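Baselines: Take One and Leave It Alone

The Kindirau schedule now has 60 baselines. We know this because the software finally refused to save another one, and the person who tried sent us a screenshot with no message attached, just the error. Fair enough.

A refresher, then, for anyone who manages a plan in Bider and has grown fond of the Set Baseline button.

A baseline is a copy of your start dates, finish dates and work estimates as they stood when everyone agreed to them. Later, when the plan has drifted, you compare the two and find out how far. If you set a new baseline every time a task slips, the variance column goes back to zero and the project looks wonderful right up to the morning it is late. Veloso ran on schedule for nine months this way. It shipped in December. It had been due in June.

So when should you set one? Once, when the plan is approved. Again if the scope really changes, meaning somebody with a budget has signed something. A supplier being slow is not a change of scope. Neither is a long lunch.

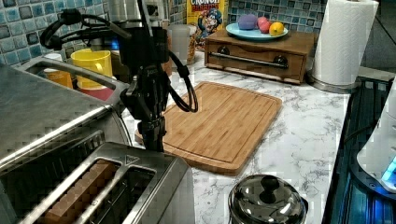 Kitchen counter with arm and cutting board.

If you do need a second baseline, save it into the next empty slot and keep the original where it is. Bider will offer to overwrite the first one and will make this sound like the sensible choice. Decline. Then write a line in the project notes saying what changed and who approved it, while you still remember.

You can also baseline selected tasks only. Use this when you add a new phase to a plan that already has a baseline: highlight the new rows, choose Selected Tasks, and tick the box that rolls the figures up to the summary rows. The box is off by default. Leave it off and your summary task will report a variance that matches nothing underneath it, and you will spend an afternoon finding out why – we did, on Movham, which has 1,000 tasks and very few of them interesting.

A word on reading the results. Filter for tasks where finish variance is more than 2 days and start there. Anything smaller tends to sort itself out, or gets swallowed by slack, and chasing it will only annoy the people doing the work. Look at the critical path first. A task that is three weeks late with a month of slack can wait until after coffee.

As for Kindirau, we have kept the first baseline and the one from the approved scope change, and exported the rest to the archive folder. If one of them was yours and you miss it, it can be restored. Please tell us what it was for when you ask. We're curious.

The baseline report template has moved to the shared templates page, under Tracking. The old link still works but opens last year's version, the one with the orange headings.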